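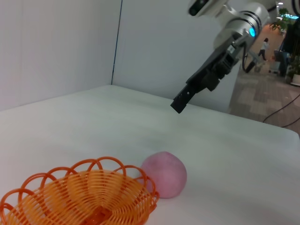
Part 4. Booth, table and first pick

By now you've got the arm bolted down and talking to the controller (if not, go back to Part 3, I'll wait). This part covers the white booth, the cables, the wrist camera and the first pick-and-place run. I call the whole build Rosine, and the control program is Cekham, so that's the name you'll see in the menus.

Set aside an evening for this. It took me two, mostly spent redoing the walls.

4.1 Putting up the walls

1. Clear the table and wipe it down. Crumbs and pencil marks show up beautifully in the camera feed and Cekham will happily try to track them.

2. Stand the left panel up first, then butt the back panel against it. You want the seam tight all the way down to the tabletop. A thin dark line at the corner is fine. Mine has one and the software ignores it.

3. Clamp both panels from the outside. I tried double-sided tape to begin with and the back panel came down on the gripper at eleven at night, so please use clamps.

4. Leave the right side open. You'll be reaching in there constantly to move things, and a third wall makes you want to scream.

Note: Matte white is what you're after. I painted my first set with leftover gloss and got a big hot spot off the ceiling lights that wandered around all afternoon.

4.2 Cables

5. Run the gripper cable down from the wrist with a generous loop in it. Then, with the power off, turn the wrist by hand as far as it'll go each way. If the cable goes tight at either end, give it more slack and try again.

6. Route anything that crosses the floor where people won't walk, or cover it. A shared shop has folks wandering through all day and they're looking at their own projects!

CAUTION: Don't tie the gripper cable to a finger or to anything that moves with one. I did, and Cloutier (my older build) still has the scar.

4.3 Setting out the test objects

7. Start with one open container and one soft thing. I like an orange woven plastic basket with a loopy rim and a squishy-looking pink ball. They're easy to tell apart from each other and from the white table.

8. Put the ball next to the basket, right by the loops. Yes, this is the harder setup, but if the arm can sort out where the rim ends and the ball starts, the easy layouts are a breeze.

9. Park the open fingers above the table, well clear of both objects, and save that pose as HOME.

4.4 First pick

10. Check the light on the side of the wrist. On my arm, cyan-blue means it's ready. Yours may use other colors, so look in the sheet that came with it.

11. In Cekham, open Motion and drop the speed limit from 80 percent to the lowest setting. Leave it there until you've had a full run of clean picks.

12. Keep one hand on the stop button and press Run Once.

13. Watch the approach. If the fingers head for the basket loops, hit stop, slide the ball over by nearly 2 inches and go again. If they come down too high and close on air, redo the table height from Part 3.

CAUTION: Fingers out of the booth whenever the arm is live. That includes "just nudging the ball a little," which I've caught myself doing more than once.

14. When the ball lands in the basket, save the layout under a name you'll recognize later. I have a folder full of files called test and I regret every one.

Next up is Part 5, swapping the finger pads. You'll need the small hex key for that.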